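Flat fingers or padded fingers for light, round objects?
Last updated: September

I'm setting up a two-arm bench at our shop in Kamville and have to settle on one set of fingers before we order spares. The jobs are all tabletop: pick up something small and rounded, put it on a plate or take it off, move a mug out of the way. Nothing heavy. The heaviest thing on the list is 275 grams.

At the moment I have the Tomar flat black fingers with the tapered tip, and a quote from Surkero for their enclosing type. The flat ones are rigid and thin, so they get in close to a plate rim without much trouble. What bothers me is the grip once they close. Shiny, rounded things tend to roll out toward the tip, and I have to slow everything down to stop it.
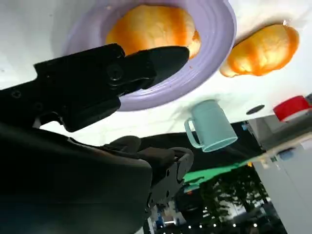 Flat finger with its tip over the inner rim of the plate, wrist camera view.

The wrist camera is mounted so the view comes out inverted. I haven't flipped it in software yet. Does that matter for comparing fingers, or should I fix it first? I'd also like to know if people judge a grasp from the wrist view or from a camera up high. Budget for the lot is 3000, and that has to cover both arms.

– Dimas Khoo

Answer from Neelam Ahuja (accepted)

I ran a comparison like yours last year, with 491 picks over three types of finger on one pair of arms. Your problem with rolling is normal for flat rigid fingers. They touch a round object at two small spots and it pivots between them. Closing harder makes it worse.

Before you spend anything, try these in order.

1. Change the tip material. A rubber-like tip on a jointed bracket grips far better than bare hard plastic, and you keep most of the reach. The trade-off is bulk. There is a lot more linkage near the wrist, and on a close-mounted camera it can take up half your view. Check the pivot screws after the first hundred or so picks, because mine worked loose and the tip started to wander sideways.

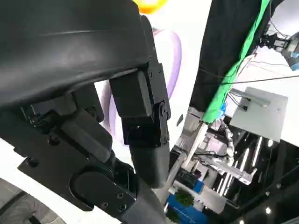

2. Change the approach. Come down over the widest part of the object and keep the tips level with each other. If you come in on a diagonal, the first finger to touch pushes the object away before the second one arrives. Slow down for the last bit of travel only.

3. Then look at enclosing fingers. They wrap over the top and side, so the shape of the object matters less. I had almost no rolling with them. They are poor at thin, flat things, and I never got one to pick up a plate cleanly by the rim. They also need clear space around the object, so leave a gap between the plate and whatever you are reaching for.

On the camera, flip the image first. It makes no difference to the grip, but anyone going over the footage later will mix up left and right, and your notes will be wrong. Fix it in the controller settings if yours allows it. The Jellitz controller has it under mount orientation.

For judging grasps I use both views. The wrist camera is good for the last few centimetres before contact. After that the fingers block too much, and a high view is better.

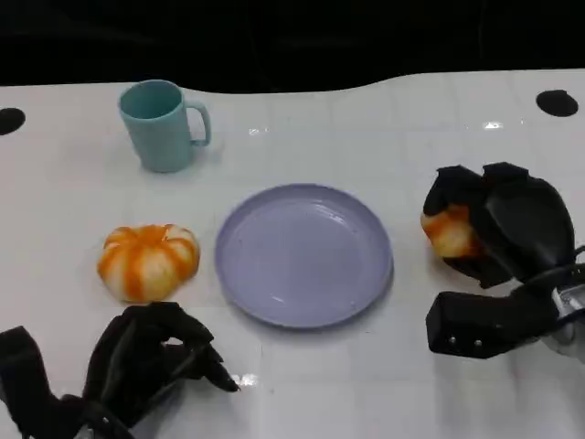 From up there you can check how far the fingers come around the object, how much room is left beside the plate, and where the other hand is. That last one matters more than I expected with two arms. Most of my failed runs were the idle hand parked too close to the work. Pick a parking spot for it and write it down. Also watch for glare if your table is glossy. I lost a whole afternoon to a bright patch that the software kept reading as an edge.

If I had your budget I'd put padded tips on one arm and enclosing fingers on the other, run the same jobs on both for a week, then order spares.

Answer from Satish Rastogi

Agree with the padded tips. We paid 1731 for a set for both arms, shipping to Canada included, so it should fit what you have. Check the bolt pattern before ordering. Ours was off by a hair and we had to make an adapter plate.

Answer from Urmila Nautiyal

just put rubber bands on the flat ones. Works fine for me. change them when they go grey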